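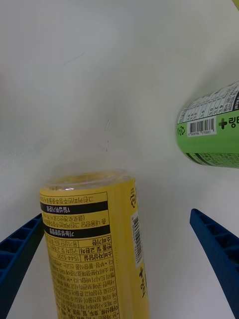

What's on the can? Labels, lids and the small print nobody in our class reads

Project report, packaging and information design, March
Shigeru Hoshino
Section tutor: Osamu Kaneko

1. What I set out to do

The brief said pick one everyday package and find out how much of its surface is doing a job. I picked drink cans. Korean ones mostly, from the import shelf at Zutomska, the grocery by the tram stop. Reason: I read only a little Korean, so I have to look at the layout first and the words second. Wanted to see if the layout alone gets you to the right information.

Two cans are the main ones, a yellow and a green. They turn up all through the report and I just call them Yellow and Green. A few others got used for the sorting test and are listed in the appendix.

2. Setup

White table top, daylight from the window, lamp off. Cans stood up first, then on their sides, because I kept noticing that people turn a can in the hand and hardly ever read it upright. Notes in a paper notebook, typed up the same evening (mostly).

For each can I wrote down:
where the barcode is and which way it runs
whether there is a table with ruled lines
any phone number
recycling mark, where, how big
nutrition panel, own background or printed straight on the can color

3. Yellow

Very dense. Rows and rows of small black Korean text on the side, with two black bands breaking it up. The bands have small headings in light lettering and they are what you see first, so the bands do most of the work. Between them more small print, including a line in parentheses. I could not translate that line well enough to put in the report so I left it out.

Under the lower band is a table with a border and ruled cells. One row has the customer service number, 1544-5200. Easiest thing on the whole side to find. Digits jump out of a block of text even when you can't read the rest, everyone in the test said so in one way or another.

Barcode is on a white label and runs the long way, up and down the can. I had assumed barcodes go sideways on everything. Kaneko told me the curve is the problem: bars wrapped round a tight curve are harder to scan, so on narrow cans they get turned to run with the height. I should of known that before starting.

Recycling symbol is small, black outline, at the lid side of the barcode. On the opposite side of the barcode there's one big bold character which is part of the product name. So the biggest and the smallest marks are neighbors with a barcode in between. Nice bit of contrast but I doubt it was planned.

Then the lid. Clear plastic cap, rounded, shiny. You can see a bit of the yellow through it. I did not expect to write about the lid but it changed how people picked the can up, they went for the cap end and looked there for information. There isn't any. A cap like that could carry the sorting instruction, see section 6.

4. Green

Nutrition facts are on their own white panel near the end of the can, small black text, percentages. The kcal figure is close by. White box on green is a strong signal. Nobody needed the language to know what the box was for.

Compared to Yellow it feels calmer but I only compared the one panel properly. Ran out of time.

5. The test

7 classmates, one at a time. 2 tasks each: find the customer service number on Yellow, find the calories on Green. No Korean readers. Did it in the Magnusson studio after 4 pm when it's quiet.

All of them found the number. All of them found the calories, one went to the wrong panel first and turned the can back. What slowed people down was orientation. Hand someone a can upside down and they read the shapes fine, boxes and bands and digits, but they still stop to flip it before they'll answer. I did not time this, should have, Kaneko already pointed it out in the March review.

Afterward I asked each person to say where the can should go once empty. This went worse. Most missed the recycling mark on Yellow completely, and the cap made them unsure if it was one material or more.

6. Redesign

My proposal is called Mikar (working name). Changes:

Move the recycling mark into a white box the same height as the barcode label. Add one line about taking the cap off. Keep the black bands, they work. Cut the paragraph text where it repeats, if the food rules allow it, which I haven't checked.

Mockups printed on Plirnareo label paper, wrapped round cans by hand. First batch creased at the seam. Second batch ok.

7. Costs

Cans and label paper came to 2744 yen, of which 700 was the reprint after the creased batch. Paid out of the project allowance, receipts with the tutor.

8. Still to do

Time the test properly. Get a Korean reader to check my notes on the bands. Try the cap line on a real cap, adhesive doesn't hold well on the rounded part. Appendix with the other cans is in the folder, photocopies only, color versions to follow.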